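Hand-held gripper pair, shoe rack job: safety check before a session
Clollorham shared workshop, back bay
Checked by: Poppy Bellamy, with Gareth Entwistle on the second handle
Month: November
Result: pass, with two things to fix

General comments
This is the third check on the pair and by far the nicest one to write up. Gareth's new finger plates are a big step up from the printed ones, and the whole bay feels ready for people other than us to use. Please keep adding notes under the items - the more the better!

Section A. Bay and floor

A1. Rails clear, nothing resting on them. OK.
A2. Table steady, does not rock when leaned on. OK. Dean Inskip put new pads under the feet and it sits beautifully now.
A3. Rack sits flat and does not slide when nudged with a shoe. OK. I gave it a good shove and it stayed put.
A4. Cables away from where people stand. NEEDS WORK. The handle cables are fine while you face the rack, but the bundle by the white stand wants tidying into a sleeve. Darren Clegg has one spare.
A5. Power strip on the floor, not under load from a pulled cord. OK, though I would love to see it screwed to a board.

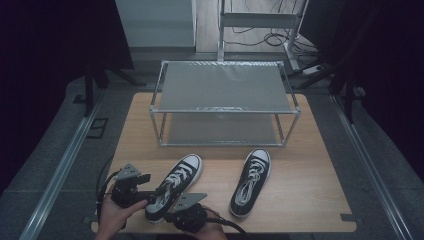
A6. Room to step back from the table with both handles held. OK for one person. With two it gets cozy, so the second person waits outside the rails.
A7. Tripod legs locked. OK, all of them checked by hand.

Section B. Handles and cables

B1. Both handles feel solid, no play in the grip. OK. 700 squeezes on the left one so far and it still closes sweetly.
B2. Cable has slack at full reach toward the rack. OK on both sides.
B3. Strain relief tight where the cable leaves the body. OK on the left. Right one was a quarter turn loose, now snug.
B4. Weight comfortable for a full session. OK. Anoma Bandara did 39 shoe placements in one go and said her wrists were fine. I still say take a break before that!

Section C. Fingers and linkage

C1. Plate edges filed, no burrs. OK. Run a fingertip along them, slowly.
C2. Finger screws tight. OK. Sugden driver, the small one in the blue tray.
C3. Eyelets seated square in the arms and not working out. OK. I was so pleased with these. They were the part I worried about most.
C4. Finger halves meet evenly when closed. OK. Try it against something soft like a canvas heel and look for any twist before you lift.
C5. Pinch points between the links. NEEDS WORK. Keep your free fingers behind the body of the handle. Gareth is drawing a small guard and hopes to print it this month. 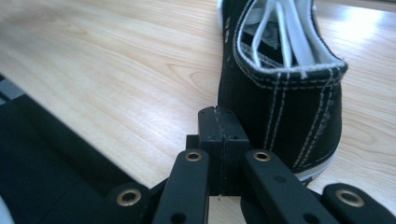 Section D. Shoes and test pieces

D1. Laces tied or tucked in so they can't catch in the links. OK.
D2. Soles clean, no grit to scratch the table or jam a joint. OK after a brush.
D3. Nothing heavier than a sneaker until the load test is repeated. Agreed by all.

To do before the next check
Sleeve on the stand cables (Darren)
Guard for the links (Gareth)
Repeat the load test and write the result on the card by the door (Poppy)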